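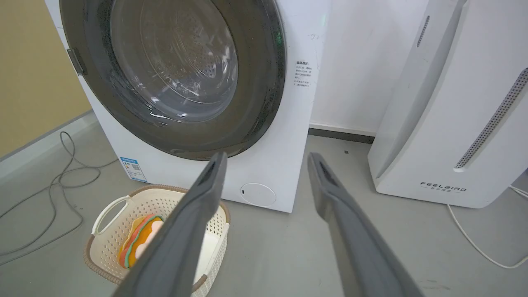 How much should I move the basket between demonstrations?

Zumari Community Help > Arms and grippers > Recording and training
Posted 21 November 2023

Orysia Hordiienko

I am recording demonstrations for a laundry task. The arm starts above the basket, picks one cloth off the stack, carries it to the washing machine and lets go inside the drum. The door is opened by hand before each recording, so the arm only has to do the pick and the drop. I drive it with a leader arm and the only camera is the one at the wrist.

So far I have 766 recordings. The basket was in more or less the same place in front of the machine for all of them, because I wanted the first batch to be easy. The trained policy does well there. If I push the basket a hand's width to the right it goes down where the basket used to be and closes on the rim or on nothing.

The start view is the one at the top of this post. With the fingers open, the left one covers part of the cloths.

What I want to know:

Should I keep the 766 and add varied ones, or start again?
Is it enough to move the basket, or do I need to move the other things too? The air purifier is always to the right of the machine and the cables on the floor have hardly been touched.
Do I need a second camera? I would prefer not to, as the mount was a lot of work.

I record in a room at our place in Joritstead and can't change the machine, but everything else can be moved.

Kalevi Partanen

More data. We had the same thing and it went away at 1,908 recordings. Also turn the ceiling light off, the door glass is full of reflections.

Zoia Tkachuk

I wouldn't just add more of the same. With the basket fixed, the policy can learn the path from the arm's own joint readings and hardly use the picture at all. You can test this quickly. Take the basket away completely and run it. If it still goes down and closes the fingers in the usual place, it is not looking.

Keep what you have, but don't train on all of it at once. Pick out a hundred or so and mix them with new ones, otherwise the old position will outweigh everything else.

For the new recordings I would do this:

Put small bits of tape on the floor for 7 basket positions. Include a couple that are awkward to reach.
At each position, turn the basket as well. Yours has a looped handle on the left end, and if the handle is always on the left the policy may use it as its marker.
Change the stack. It is a neat folded pile now, sitting towards the left half. Do some with the pile at the other end, some with the cloths dropped in loosely, and some with only one or two left. The last cloth is usually the one that fails.
Change the arm's starting pose a little each time, so that the finger does not always hide the same part of the cloths.
Leave 2 positions out of training and use them only for testing.

On the other things in the room, yes, move them, but less often. Shift the purifier every twenty recordings or so, and take it out of view for a few. Same with the cables. Keep the cables well away from where the basket goes, though.

I disagree about the light. If the task will be run with the light on, record with it on. Some with it off or with the curtain open would be useful too.

A second camera would help with the drop, when the cloth fills most of the wrist view. For the pick I don't think you need it. Starting a bit higher, so that more of the basket clears the left finger, may be enough.

Orysia Hordiienko

Thanks both. I took the basket away and it went down and closed in the same place, so that is settled. The tape is on the floor and I have started on the new positions. I'm using the Trosen script to shuffle the order, otherwise I drift into doing the near ones first.

Uliana Tkachenko

Adding to Zoia's answer for anyone who finds this later. Record some corrections as well. Let the policy run, and when it goes down beside the basket, take over with the leader arm and bring it back. Save only the part from where you took over. We got more out of roughly an afternoon of those than out of the previous week of clean recordings.

Check the file times if you do this. Ours had the joint readings a few steps behind the camera after each takeover, and we had to throw a batch away.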